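4.2 Self-reported use of food wrap

Claims that household film keeps cut produce fresh for longer lean heavily on what people say they do in their kitchens. We are not convinced that the diaries can carry this weight. In the Hemcombe survey, respondents were asked to write down each time they wrapped a piece of cut fruit and each time they threw one out. The two columns rarely agree. Many households recorded more wrapped halves than whole fruits bought, and the entries for the final week look as if they were filled in at one sitting.

Kalinowski's reanalysis treats these mismatches as random noise. We see no grounds for that. People who volunteer for a study on food waste know what answer is hoped for, and the errors we could trace all lean the same way. The often repeated figure of 5 days of added life for a cut lemon comes from this source and, so far as we can tell, from no other.

Package labeling may add to the trouble. A box of film sold with fruit on its front tells the buyer what the product is supposed to be good for, and a diary kept beside it is hardly independent of that message.
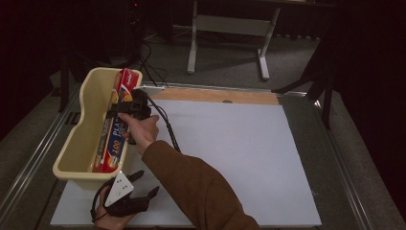
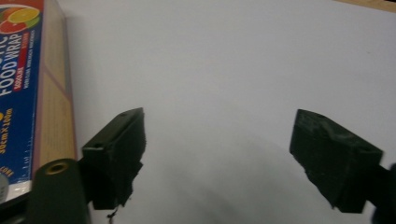 Figure 3. Boxed plastic food wrap. The second picture shows citrus fruit printed on the box.
Jae-in Min

Whether such printed cues change behavior is a separate question, and the evidence is thin. The Prunix trial reported a large effect among 1000 shoppers, but the outcome was stated intent at the shelf. No one followed the shoppers home. The Tememia panel is bigger, with some 4000 households, and it does include purchase records. Even there, a roll bought is counted as a roll used, and a roll used is counted as food saved. Neither step was tested. A roll can sit in a drawer for a year, or go on covering bowls that would have been eaten from the same evening.

We asked both groups for their raw data. Prunix sent a summary table. The Tememia files arrived in July without the codes needed to match diaries to purchases, so we could not repeat the main result. What we could check was the rate of missing entries, which climbs steeply after the first two weeks and is highest in homes with young children. The published model fills those gaps with household averages taken from the early weeks, when people were still paying attention. This alone could produce most of the reported savings.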